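How Children Lived in a Greek Colony
By Janka Hrnčiar
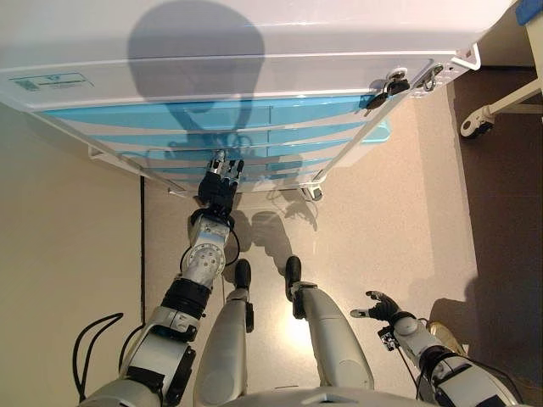

A long time ago, many Greek families left their home towns and sailed away to build new ones. Such a new town is called a colony. Some were in Italy, some in France, and some on the Black Sea.

Why did they go? Often there was not enough good land at home. The leader of the trip had to choose a place with a harbor, clean water and fields for growing grain.

What did the children do there? Small children played with balls, dolls made of clay, and knucklebones, which are little bones from the foot of a sheep. You throw five of them in the air and try to catch them on the back of your hand. It is harder than it sounds!

Many boys went to a teacher. They wrote on wooden boards covered with wax, using a pointed stick. If they made a mistake, they rubbed the wax smooth and wrote again. Most girls learned at home – they spun wool, wove cloth and helped to prepare the food.

People ate bread, olives, cheese, figs and fish. Meat was mostly for feast days, when the whole town came together at the temple.

New words
Colony: a town built by people who came from another place.
Harbor: a safe place for ships.
Temple: a house for a god.

Try it at home: ask a grown-up for five small stones and play the catching game. How many can you catch?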